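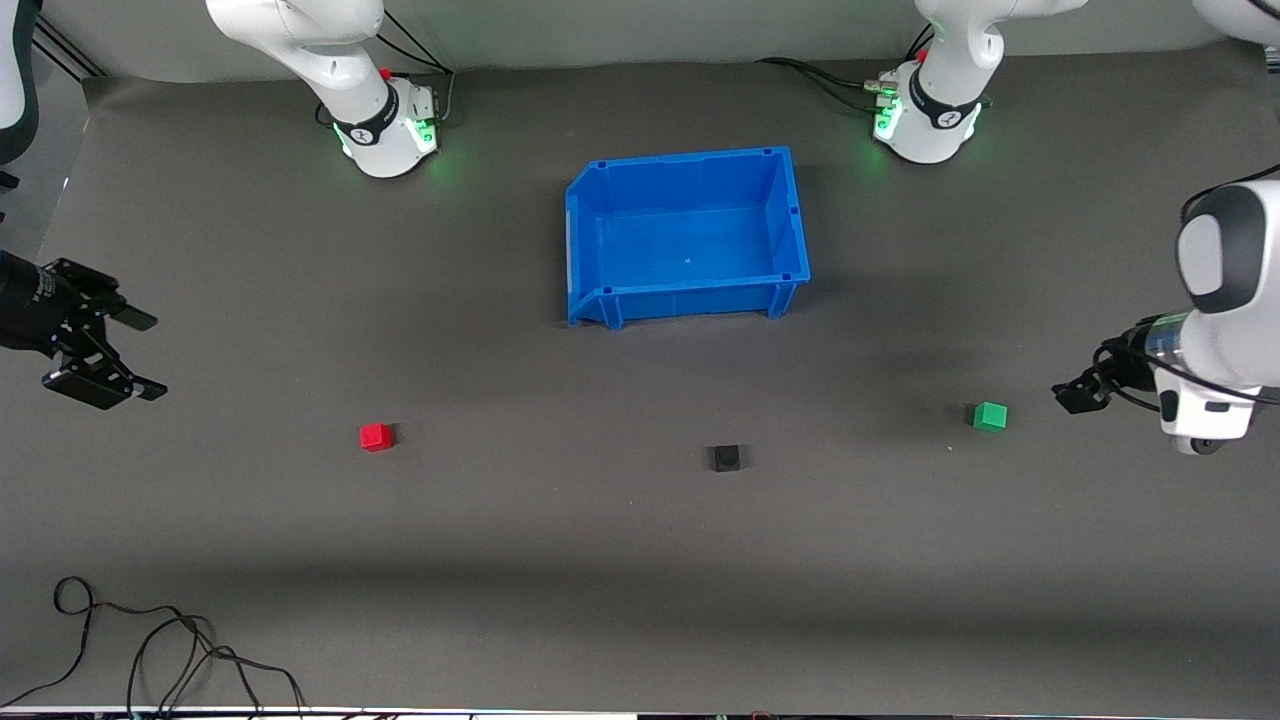
Stablecoin Payouts Pilot: Progress Report to the Omden Fund

Home Programs Reports Grants Contact

December | By Mei-kuen Au, Alosero | 2 min read

We're past the halfway mark, and I'm really happy with where the pilot stands! As you'll remember from the proposal, the grant pays for a test of stablecoin payouts to freelance translators who lose too much of each invoice to wire fees.

Sign-ups

1287 translators have opened a wallet through our onboarding page. That's well ahead of the target we agreed on, and most came in by word of mouth after Hiu-tung Hsieh rewrote the instructions in plain language (her section on recovery phrases is so good that we now give it to our own new staff).

Payouts

Payments go out on a two-week cycle. The typical transfer reaches the wallet in around 20 minutes, counting our own approval step, and Yao-tsung Siu thinks he can shorten that once the approvals queue runs overnight. We had 9 failed transfers this period. All of them came from addresses pasted for the wrong network, and the money never left our account. The form now checks the network before anyone can hit submit.

Cashing out is still the hard part. Translators love getting paid fast, but many want local currency the same day, and the exchange we started with has limits that are too low for larger invoices. Ming-te Lam is testing Stasard as a second option and likes what he's seen so far, especially the clear fee screen.

Reserves and risk

We hold no coins longer than a payout cycle. Pao-chu Chien buys what we need the morning of each run, and anything left over goes back to dollars the same evening. The rule costs us a little in fees and we'd like to keep it.

Budget

Spending is on plan except for legal review, which ran over when we added a second country. We'd like to move the unused travel money to cover it and will send the request form separately.

Next period

Finish the Stasard test, open the Spanish version of the onboarding page, and run the first survey of translators who tried the service and went back to wires. I can't wait to read those answers.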